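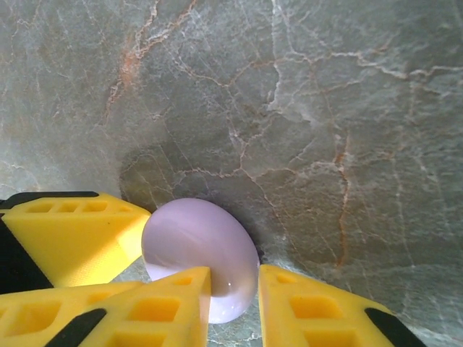

The night line at Koltside said the arm had let go of nothing, and that the fault must be in the count. I said the count was fine. I had the log open in front of me, and it showed the fingers closing, the pads reading contact, and then the same egg being reported as held while the wrist camera had it sitting on the stone.

"Then it's a held egg," the voice said. "The log says held."

I asked them to look at the camera.

"We don't go by the camera. We go by the pads."

They rang off, and I wrote that down with the time.

I had been at the Toltstead house for 11 days by then. The place had been shut up since the old owner died, and everything in it was to be lifted, recorded and packed without a hand touching it. That was in the will. Koltside had the contract and I was the person who sat next door in the pantry with a screen and a stop button. The dishes had gone well. So had the glass. The eggs were last, because the insurers at Drundness wanted them last, and there were 1000 of them on the schedule, all different colours, all to be picked up from the marble one at a time and set down in a tray.

The fault showed first on a green one. The fingers closed round it, the pads said yes, and the arm went up with nothing in it. It carried the nothing across to the tray, opened, and went back. On the schedule the green egg was marked packed. The egg itself was still where it had been. I pressed stop, put the arm back to its start position by the book, and ran the same pick again. It worked. I made a note and let it carry on, which I should not have done.

By midnight it had done it four more times. It was the lavender one that worried me. On that pick the arm did not go up at all. It stayed down with the fingers round the egg and the status line said HELD, and then it said HELD again, and then the force figure began to climb. It went up slowly, a little at each reading. I watched it for longer than I like to admit. The egg did not move on the screen.

I thought about what I knew. If the pads were reading contact when there was none, the arm would lift air and do no harm. If they had started reading no contact when there was some, it would go on closing until it felt something. The status line said one thing and the force figure said the other, and they came from the same pads.

I pressed stop. The force figure stayed where it was.

Stop meant stop moving. It did not mean let go. I had been told that on the first morning and had signed for it, and it had seemed sensible, because you would not want a plate dropped. There was a second control for release, and it was on the arm's own cabinet, in the room with the arm. The rule was that you did not go into the room while there was power on the arm. To take the power off you used the switch on the same cabinet.

I rang Koltside again and read them the rule. There was a long wait with no music.

"Is anyone in danger?" they asked.

"No. It's an egg."

"Then leave it until the morning."

I asked what the force limit was set to. They said it would be whatever Coşkun had set. I said I thought Coşkun was the gripper. They said no, Coşkun was the program that ran the gripper, and it had been updated that afternoon. It had been updated on every site they had. I asked if the other sites were lifting eggs. They said one was lifting car batteries.

So I went down to the meter cupboard under the stairs and turned off the whole house.

It was very dark and I had not brought a torch. I felt my way back up along the wall and stood at the door of the room – outside it, as the rule said – and listened. The air in the fingers was meant to bleed off with the power gone. I heard a small hiss, which went on for a while and then stopped.

I stayed there until I was sure there was nothing else to hear. Then I sat down on the floor of the passage with my back against the door and waited for it to get light enough to see the table.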